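Looking After Soccer Kit at Home: Washing, Drying and Boot Care

Posted 4/16/21

The spring season at Jindlow starts again this month, and with it the weekly pile of muddy socks and stiff shorts by the back door. These tips come from a few years of doing the wash for an under-12 side and an adult Sunday-league player in the same house. None of it needs special products.

Before anything goes in the machine

Let mud dry. Wet mud smears when you rub it and works its way into the knit. Hang the shirt and shorts over a rail for a few hours, then take them outside and knock off what you can. A soft nail brush gets the rest. Do the knees of the goalkeeper pants from both sides.

Turn everything inside out, including socks. Printed numbers and sponsor logos crack when they rub against zippers and the drum. Do up any zippers and tuck in drawstrings, or tie them in a loose bow.

Check the socks for tape. Strips left stuck to the fabric go through the wash and come out as gray lumps that have to be picked off with your fingernails. Shin pads get forgotten inside the socks as well.

Grass stains

Grass is harder to shift than mud. Mix one part white vinegar with two parts cool water, dab it on, and leave it for half an hour. Then rub in a little liquid detergent and leave it for another 15 minutes before washing. Do not use hot water at this stage.

For white shorts, an oxygen-based stain powder in a bucket of cool water works well overnight. Keep chlorine bleach away from them. It turns some polyester yellow, and it weakens the elastic in the waistband.

Blood

Cold water and nothing else to begin with. Hold the fabric under the faucet from the back of the stain so the water pushes it out the way it came. If it has dried, soak it in cold water with a spoonful of salt for an hour, then use liquid detergent.

Washing

Wash match shirts at 90 degrees Fahrenheit or lower, on a gentle cycle, with half the detergent you would use for towels. Too much detergent is the usual cause of shirts that smell fine out of the machine and bad again ten minutes into a warmup. It builds up in the fabric and holds on to sweat.

Skip fabric softener. It coats the fibers and the shirt stops drying properly when you wear it. If the smell has already set in, put half a cup of white vinegar in the softener drawer and run the wash as normal. Two washes like that usually clear it.

Sevim Gündoğdu, who has the team bag at Jindlow this year, washes the practice bibs in a mesh laundry bag so they don't tie themselves in knots around everything else. I have copied her and it works. Bibs can go in with the socks. They should not go in with a white away shirt, as the orange ones run.

Drying

Hang shirts from the hem, away from direct sun and off the radiator. A tumble dryer will lift the numbers sooner or later, even on low. Socks can go in the dryer if you need them the next day, though they last longer without it.

If the room is damp, point a fan at the rack. In a spare room kept at 68 degrees with the door open, a full set dries overnight.

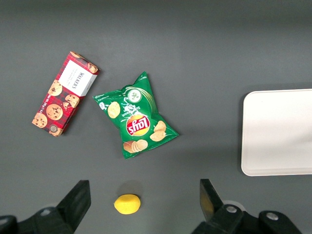 Boots

Bang the soles together outside as soon as you get home. Mud comes off the studs easily while it is still damp, which is the opposite of shirts. Use an old butter knife or a wooden stick for what is packed in between, and go gently around the base of each stud.

Wipe the uppers with a damp cloth. Never put boots in the washing machine. The glue between the sole and the upper lets go, and after that they are only good for the yard.

Take out the insoles and the laces. Stuff the boots with newspaper and change it after an hour, then again before bed. Keep them away from heaters. Leather that dries too fast goes hard and splits where the toes bend - I lost a good pair that way in one winter.

Leather boots want a thin coat of conditioner every few weeks. Synthetic boots don't need any, but a drop of dish soap on a cloth takes off the green marks.

Screw-in studs should come out once a month. Put a smear of petroleum jelly on the thread before you screw them back in, and they won't seize. Check with a fingertip for sharp edges while you're at it. Rough plastic can be smoothed with 200 grit sandpaper. If a metal stud has a burr on it, replace it.

Shin pads and gloves

Shin pads can be washed by hand in warm water with a little dish soap. Scrub the foam side with the nail brush, rinse, and stand them on end to dry. A sprinkle of baking soda left on overnight helps with the smell. Shake it off in the morning.

Goalkeeper gloves need more care. Rinse them on your hands under lukewarm water and rub the palms together until the water runs clear. Press the water out from the fingers toward the wrist. Don't wring them, and don't store them palm to palm, or the latex will stick and tear when you pull them apart. Svyatoslav Ivanyshyn told me to dampen the palms a little before a game, and the grip is better for it.

The bag

Empty it the same day. Once a month, turn it upside down over the grass, vacuum the corners, and wipe the inside with diluted vinegar. Leave it unzipped until next time. A plastic grocery bag kept in the side pocket gives you somewhere to put wet socks on the way home from away games. For us the long drive is Trollholm, and by the time we get back the whole car would know about it otherwise.

Leave a spare pair of laces in the same pocket.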